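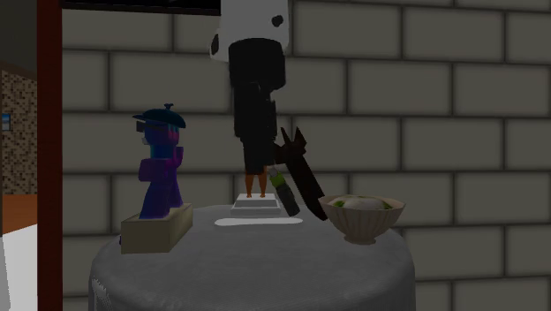
Lectura: 4 min

Cuaderno de taller – sala de montaje
29/7/25

Retomo el cuaderno después de varios días de notas sueltas en papelitos, que ya sé que luego no encuentra nadie (yo la primera). Va todo junto y un poco desordenado, con perdón de quien venga detrás a leerlo.

Seguimos con la pieza de homenaje a los intérpretes y guionistas que se han ido esta temporada. El festival de Lanen la quiere para la gala de apertura, proyectada antes del primer largometraje, y nos ha pedido una duración de 4 minutos justos, títulos incluidos. Cuando lo hablamos en mayo me pareció generoso. Ahora, con la lista cerrada, me parece poquísimo, y me paso las tardes quitando fotogramas a gente a la que quiero mucho aunque no la haya tratado nunca.

Estado del montaje: el corte que exporté esta mañana dura 4:31. Sobra medio minuto y no sale de un solo sitio. He probado a acortar la apertura, la del patio de butacas vacío con las luces bajando, y se nota enseguida: la música entra atropellada y el primer rostro aparece cuando el público todavía se está acomodando. La apertura se queda como está. Lo que sí he recortado son los fundidos entre retratos, que los tenía larguísimos por pura pena, y la secuencia de los guionistas, donde el texto mecanografiado sobre negro se leía dos veces con toda tranquilidad. Con una lectura basta.

Música. El tema de piano que nos gustaba tanto no va a poder ser, Hervieu ha contestado que los derechos para sala los ceden, pero los de difusión en línea no, y el festival quiere colgar la pieza al día siguiente. Nos ofrecen a cambio otro tema del mismo catálogo por 880 euros, sala y red incluidas. Lo he escuchado unas cuantas veces con los cascos buenos. Tiene un violonchelo que entra tarde y que al principio me estorbaba, y ahora creo que es lo mejor que le podía pasar al bloque final. Lo he puesto de referencia en la línea de tiempo, pista 3, con la marca de agua. Que nadie lo exporte así para enviarlo fuera, por favor.

Material de archivo. Los brutos de Javura llegaron por fin, en un disco que hubo que conectar dos veces para que lo leyera la máquina grande. Hay 71 clips. Muchos son entrevistas de alfombra roja con el micrófono en medio de la cara, poco aprovechables, pero hay tesoros: un actor de teatro ya mayor quitándose el maquillaje mientras tararea, y una dramaturga corrigiendo con lápiz en una platea a oscuras, que levanta la vista y sonríe a alguien que no vemos. Ese plano lo pondría entero si me dejaran. De momento le he dado cinco segundos, el doble que a los demás, y estoy dispuesta a defenderlo.

Ojo con las frecuencias: parte de Javura está a 25 y parte a 29,97. Los he separado en dos carpetas y los segundos los estoy convirtiendo por la noche. En la primera tanda la conversión dejó un tirón muy feo en las panorámicas, así que la repito con interpolación suave.

Rótulos. Nombre y oficio, sin fechas. Lo discutimos bastante y me sigue pareciendo lo correcto – las fechas convierten la pieza en un cementerio, y el festival pidió expresamente algo cálido. Queda una duda con quienes hicieron de todo, actor, autor, director. Propongo el oficio con el que empezaron. Hay que comprobar la ortografía de cada nombre en dos fuentes, con sus tildes y diéresis. En la pieza del año pasado se nos escapó una y la familia escribió, con toda la amabilidad del mundo, y todavía me pongo colorada.

Sala. Wornitz confirma proyector y sonido para la gala. El aforo es de 2,000 butacas, o sea que los rótulos tienen que leerse desde muy atrás. Subo el cuerpo de letra y paso del gris claro al blanco roto. Me gustaría hacer una prueba allí, con las luces de emergencia encendidas, que siempre ensucian los negros más de lo que una espera en la sala de montaje.

Pendiente:
Bajar a 4:00 clavados
Responder a Hervieu y pedir la factura proforma
Segunda conversión de los clips a 29,97
Repaso ortográfico de rótulos (lo hago yo, pero que alguien lo mire después)
Preguntar a Lanen si el logotipo va al principio o al final

El proyecto bueno es el v6. El v5 lo dejo en la carpeta de al lado hasta que se apruebe la música, no lo borréis.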